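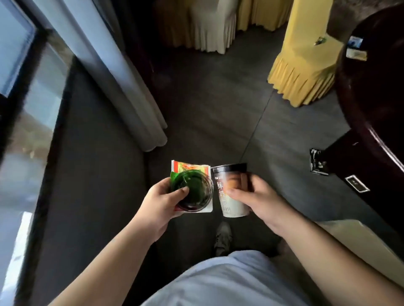 I finally got to the Joverance open day in November, after missing it two years running, and I'm still buzzing a bit. If you've only ever seen robot arms in videos, go and stand next to one. The sound alone is worth the trip!

Doors opened at 5 and I was there early, which paid off, as the first group was small enough that we could ask whatever we liked. Man-sik Yang took us through the handling demo. The arm had to pick mixed grocery items out of a bin and set them on a belt: tubs, pouches, boxes, a floppy bag of rice that gave it real trouble. It dropped the bag, backed off, came in again from the side and got it. People cheered. I may have been one of them.

What I hadn't understood before is how much of this starts with people just handling ordinary stuff. Man-sik said the team has 400 hours of everyday grabbing and carrying to learn from, all of it seen from head height, and they want a lot more. Cups are harder than they look (squeeze too much and the lid pops), and clear plastic is a pain for the cameras. I asked about two things held in one hand and he laughed and said to come back next year.

Next door was the Kiletti cart, a low mobile base that finds its way between tables. Petro Karpenko let us move chairs into its path, and it stopped every time, then went looking for another way through. It was slow. I timed one crossing of the room and gave up. But it never touched anything, even when a kid ran right up to it.

I got talking with Gopinath Rodrigues by the coat rack afterward and we ended up going on about grippers for so long that we missed the start of the last talk. Soft fingers versus suction, mostly. He's all in on soft fingers. After the rice bag I'm leaning that way too.

Parking is terrible, so take the bus. I'll post my notes on the talk once I can read my own handwriting.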